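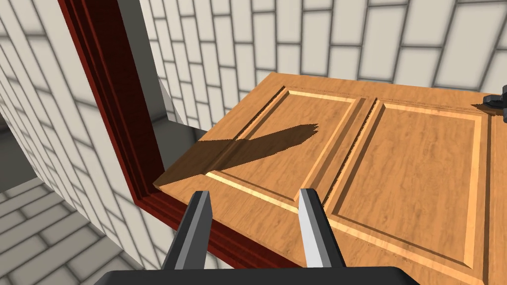

Paneled wood door, seen from above at an angle.

Section 9: Setting Up Friday Night Dinner Sign-Up
Sun 20 January - by Tracey Heywood

We use cookies to remember your login and language. By continuing to browse you accept this. Manage settings

This section covers the Evness sign-up page for student Shabbat meals. It assumes you have already created your campus account and added at least one host (Sections 7 and 8). If you run meals at more than one location, repeat the steps for each one.

Before you start

Have the following ready:
- the street address and room or apartment number
- the number of seats, including the host family
- candle lighting times for the semester
- the email address that should receive allergy notes

Creating the meal

1. Log in and open Meals, then New Series.
2. Type a name students will recognize. "Friday Night Dinner" works better than the name of the weekly Torah portion, which first-year students may not know.
3. Under Repeats, choose Weekly, Friday.
4. Set the start time. If you want the meal to follow candle lighting, check Use Local Zmanim and enter your zip code. The time will shift from week to week.
5. Enter the seat limit. Once it is reached, new names go to the waiting list.
6. Set Sign-Up Closes. The default is Thursday at 6 p.m. Do not set it later than two hours before candle lighting.
7. Click Save Series.

Note: Evness sends no email or text from candle lighting on Friday until after Havdalah on Saturday night. Anything triggered in that window is held and goes out afterward. This cannot be turned off.

Adding rooms

Large communities often split a meal between two rooms. To do this:

1. Open the series and choose Rooms, then Add Room.
2. Enter the room name as it appears on the door, for example 201 or 202.
3. Give each room its own seat limit. The two limits must add up to the total you entered earlier, or the page will show error 317.
4. Choose Fill in Order or Let Guests Pick. Groups of friends usually prefer the second.

CAUTION: Deleting a room removes everyone assigned to it, and they are not moved to the other room. Export the guest list first.

Food and allergy questions

The standard form asks about vegetarian meals, nuts, gluten and dairy. Add your own questions under Form, Extra Fields. Keep them short. Answers go to the kitchen address on Thursday night and again when sign-up closes.

Printing the guest list

Print before Shabbat. The list comes out alphabetically by first name, with meal notes in the right-hand column.

1. Open the meal and choose Print List.
2. Select Large Type if it will be posted in the hallway.
3. Print one copy per room and one for the kitchen.

Guests who arrive without signing up can be added on Sunday under Attendance, Walk-Ins.

Holidays and breaks

A weekly series keeps running through winter and spring break unless you skip those dates. Go to Calendar, click the Friday, and choose Skip. When a holiday such as Shavuot falls in May, after finals on many campuses, make it a separate meal - a one-time entry will not affect the weekly count.

Related
Section 8: Adding Hosts
Section 10: Weekend Trips and Retreats
Importing a guest list from Gendix
Tedesco label printer setup
Driltska calendar sync: known problems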